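**Januar 2023**

Liebe Hörerinnen und Hörer,

was für ein Start ins neue Jahr! Unsere Frühsendung »Furaddale am Morgen« hat seit Montag eine zweite Stimme: Neben Birger Wikström sitzt jetzt Igor Ďurica am Mikrofon, und wer schon eingeschaltet hat, weiß, warum wir uns so freuen. Igor kommt vom Lokalsport (fünf Jahre Handball und Eishockey aus der Halle in Elthorpe, oft ganz allein am Pult) und bringt genau das Tempo mit, das man um kurz nach sechs gut gebrauchen kann.

Die beiden kannten sich vorher kaum. Im Juli haben sie einmal zusammen eine Nachtschicht überbrückt, als der Zug mit der Ablösung stehen blieb, und danach kamen 266 Mails in der Redaktion an. So viel Post hatten wir zuletzt beim Umzug der Frequenz! Birger wollte es danach unbedingt noch einmal probieren, Igor musste erst seine Saison zu Ende kommentieren.
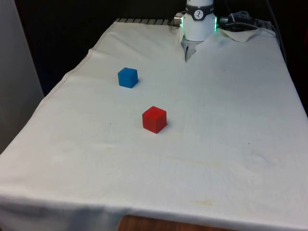
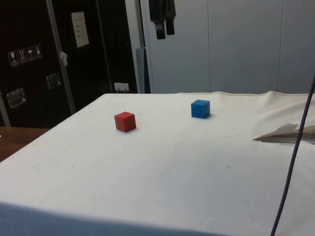
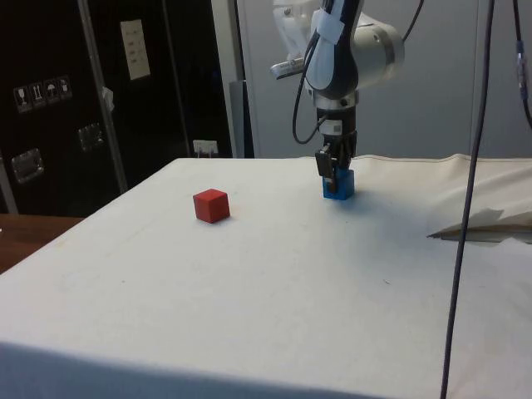

*Blaues Klötzchen auf hellem Tuch, auf allen drei Bildern zusammen mit einem roten*

Neu ist auch die Rubrik »Nachspielzeit«, jeden Morgen um halb acht. 30 Minuten Sport aus der Region, mit Anrufen, Ergebnissen und viel Widerspruch — Birger hält nämlich zu Sepúlveda, Igor ganz entschieden nicht. In der ersten Ausgabe ging es eine halbe Ewigkeit um einen Siebenmeter, den keiner von beiden selbst gesehen hatte, und die Leitungen waren trotzdem voll.

Die Musikstrecke vor den Nachrichten bleibt, wie sie war. Das Wetter rückt fünf Minuten nach vorn, der Verkehr kommt weiterhin zur vollen und zur halben Stunde. Wer die Sendung verpasst, findet sie ab Mittag zum Nachhören auf unserer Seite, dort liegen inzwischen 1.718 Folgen und Beiträge im Archiv.

Themenwünsche für die »Nachspielzeit« bitte per Mail oder auf den Anrufbeantworter, gern auch mit Vereinsname und Rückrufnummer. Nächste Woche geht es um die Jugendmannschaften!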